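November 19, 2023

I have been trying to sleep better since July, and I want to write down what I did before I forget the order of it.

The problem was waking up at three or four in the morning and lying there until the alarm. I was never bad at falling asleep. I could do that in the middle of a movie. Staying asleep was the trouble, and by summer I was getting through work on coffee and going to bed at nine, which made the early waking worse.

The first thing I changed was the bedtime. I had always assumed an earlier one would help. I moved it to eleven and kept it there, even on nights when I could barely sit up. The first week was miserable. In the second week I slept until five twice.

Then coffee. I was drinking it until late afternoon and telling myself it had no effect on me. I now stop at noon. I tried decaf for the afternoons and didn't like any of it, so I drink mint tea, or nothing.

I also kept a notebook. Each morning I wrote down when I woke up and how I felt, in one line. I missed some days in September when my back was out. I have 61 entries so far. The ones from the first two weeks are mostly complaints. After that they get shorter, and a lot of them just say "fine."

I spent money on two things. One was a white noise machine from Ernar, which I returned. The fan sound had a small click in it every time it looped, and once I had heard the click I lay there waiting for it. The other was a blackout shade for the street side of the bedroom. It took me most of an evening to hang it level — the window frame isn't square — but I would buy it again.

The phone now charges in the kitchen. I bought a plain alarm clock with no light on it, so if I wake up in the dark I can't tell what time it is. I think this has helped more than the shade. I used to look at the clock and start working out how many hours were left.

I still wake up early roughly one night a week. When it happens I get up, sit in the living room with a dull book, and go back when my eyes start to close.
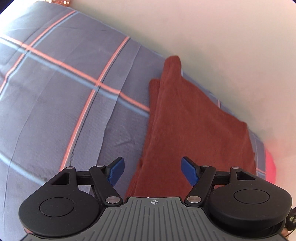

Bedding was the last thing I looked at, and I expected it to matter more than it did. I had been sleeping under a heavy comforter all year and waking up too warm, so I put it in the closet and used a light blanket until the weather turned. The sheets I kept. I read a lot of opinions about linen and bamboo and decided I didn't want to pay for either. The blue-gray plaid cotton with the salmon stripes is what I had before any of this started, and it is still on the bed. I do change it more often now. Next I want to try keeping the bedroom cooler through the winter, and I'll go on with the notebook until the pages run out.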